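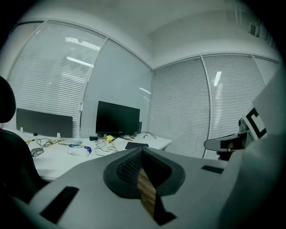

Trisberg Business Park: Blinds, Glazing and Glare FAQ for Tenants

Which buildings does this page cover?

The Janivberg and Verstraete buildings. The Jirkemport annex has fixed exterior louvers and is covered on its own page. Ground-floor retail units in either building are outside the standard blind specification, and their leases list what may be hung in the window.

What type of blind is fitted as standard?

A horizontal venetian blind with white aluminum slats, mounted inside the window recess. Each pane has its own blind with its own tilt wand and lift cord. Blinds on adjoining panes are not linked and can be set at different angles.

Which way should the slats be tilted?

For screen work, tilt the slats so that the inner edge is lower than the outer edge. This sends direct sun down to the sill. With the inner edge higher, daylight is thrown onto the ceiling, which gives a brighter room but can produce reflections on glossy displays. A slat angle of 38 degrees from horizontal blocks direct sun on the south elevation for most of the working day from April through September. In winter the sun is lower and the slats need to be closed further.

Do the blinds reduce heat gain?

To a limited extent. An interior blind absorbs and reflects sunlight after it has already passed through the glass, so a large part of the heat stays in the room. The solar control coating on the glass does most of the work. Closing the blinds before the sun reaches the elevation is more effective than closing them once the room is warm. East-facing rooms should be closed at the end of the previous day.

Can desks be placed directly against the windows?

Yes, provided the desk surface is below the bottom rail of the blind when fully lowered and the perimeter heating grille is not covered. Leave a gap of at least 9 cm between the rear edge of the desk and the grille. If the grille is blocked, the sensor on that zone reads high and the heating shuts off early for every room on the same loop.

How should monitors be oriented?

The screen should be perpendicular to the glass where the layout permits. A monitor with its back to the window puts the user in front of a bright background, and contrast drops even with the blind closed. A monitor facing the window picks up reflections from the slats. If neither can be avoided, close the slats completely and use the ceiling lights.

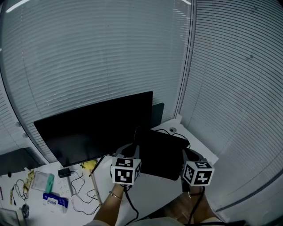 Where a desk is used by several people, set the monitor on an arm or a swivel base. Cables should go through the desk grommet and must not hang in front of the blind or be tied to the tilt wand.

Can we install roller blinds or curtains instead?

Only with written approval. Roller blinds must be white or light gray on the street side and must fit the existing brackets. Curtains are not approved in rooms with perimeter heating. Adhesive film must not be applied to the glass. Film raises the glass temperature and voids the warranty on the sealed units.

How are the slats cleaned?

Routine cleaning is included in the service charge and takes place in October. Between visits, close the slats and wipe along their length with a dry microfiber cloth, then reverse the tilt and repeat. Do not use solvent cleaners. Do not remove a blind from its brackets.

A slat is bent. Will it be replaced?

Single slats are replaced if the crease is visible with the blind closed. Slight bowing over a wide pane is normal and is not treated as a defect. Report the room number and the pane position, counted from the left as seen from inside.

The blind will not stay up. What should we do?

The cord lock is probably worn. Lower the blind fully, leave it down and submit a request. Do not knot the cord or tie it to the window handle. A looped cord is a strangulation hazard, and all cords must hang free with the breakaway connector in place.

How long do the blinds last?

The tilt mechanism is rated for 4000 cycles. The lift cords are inspected at the annual cleaning and replaced when fraying is found. The blinds on the north side of Verstraete are 13 years old and still on their original mechanisms.

Who pays for damage?

Wear is covered by the landlord. Damage from furniture, equipment or unapproved fixings is charged to the tenant at cost, including labor.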